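Demonstration gathering (robot learning)

From the Benora open reference, Automation section. Last revised November 2025.

Demonstration gathering is the making of worked examples from which a learning system picks up a handling task. A person drives the robot through the job, the machine logs what its joints and cameras report, and the log is kept as one example, usually called an episode. Also: demo collection, teleop recording. Not the same as simulation data (see separate entry).

Overview

Needed because most small handling jobs are hard to write out as rules. Putting a phone on a stand is the usual case. Easy for a child, awkward to program. Grip too low and the phone won't seat, grip too high and it tips. A few dozen examples gives a system that copes with one layout. More layouts, more examples.

Early sets were small and tidy, one object, one start position. Later practice went the other way, several of the same kind of object out at once, different colours and sizes, stands at odd angles.

Set-up

Two-arm cells are common for phone work, one arm to steady and one to place, though plenty of tasks use only one of them. A fixed camera gives the whole worktop. Wrist cameras give the close view, which matters most in the last few centimetres. The walls of the cell are kept plain so the learner does not latch on to the backround.
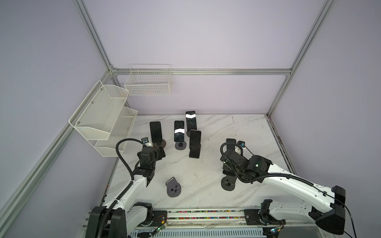
Two-arm cell with a wrist camera on each gripper and phones upright in stands.

The Zutell phone set, often cited for this kind of task, was gathered in June on cells of this type. It has 300 episodes, of which 94 were later dropped. Reasons given in the notes: dropped phone, operator paused too long, camera frames missing. Remaining episodes released with joint logs and all views.

Procedure

Varies by site. The Rornau method, the one mostly copied:

Lay out stands and phones from a layout card. Cards are shuffled, not picked.
Bring both arms to the start pose.
Start recording, then wait a moment before moving.
Do the task at an even speed. No showing off.
Let go, back the gripper away, stop recording.
Mark the episode good, poor or void straight away.

Layout is changed after every 4 episodes. Operators swap after 13 layouts, as tired hands make jerky paths and the learner copies those too.

Recovery moves are a sore point. Some sites void any episode with a slip in it. Others keep slips on purpose so the system sees how to get out of trouble. Rornau keeps them but tags them, Zutell did not keep them.

Views from the wrist

A wrist view shows both fingertips and whatever they hold, and loses most of the cell. Objects near the edge come and go as the arm turns. Glossy phone backs and screens throw reflections, and these shift with the arm, so a learner trained under one lamp can fail under another. Usual fix is to vary the lighting between sessions.
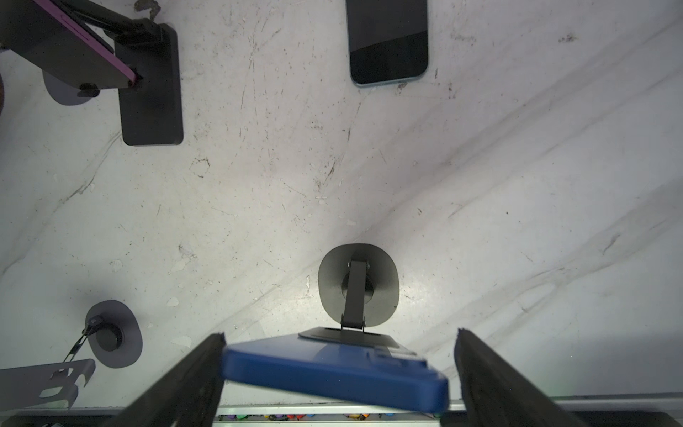 Wrist camera view: blue phone held between the fingertips, folding stand beyond it.

Stands bring their own trouble. Folding ones don't keep their shape from one episode to the next, and a stand folded nearly flat looks little like the same stand opened up. The Awad layout cards list the stand angle for this reason. Older cards don't.

Labelling

Each episode carries a short text line ("put the blue phone on the middle stand") plus the good/poor/void mark. Lines written by the operator on the spot tend to be more use than lines added weeks after. Spelling is left alone in most sets. Left and right are always from the robot's side, a frequent cause of mixups when outside labellers are brought in.

Criticism

Slow. Costly in people's time. Sets gathered in one cell carry over badly to another, even with the same arms, and the worn worktop of a well used cell can itself become a cue. Also complaints that poor episodes are thrown out without record, so nobody can check teh drop rate. Awad now asks for void counts to be published with the set.

See also

Teleoperation
Wrist camera
Layout card
Episode (data)
Two-arm handling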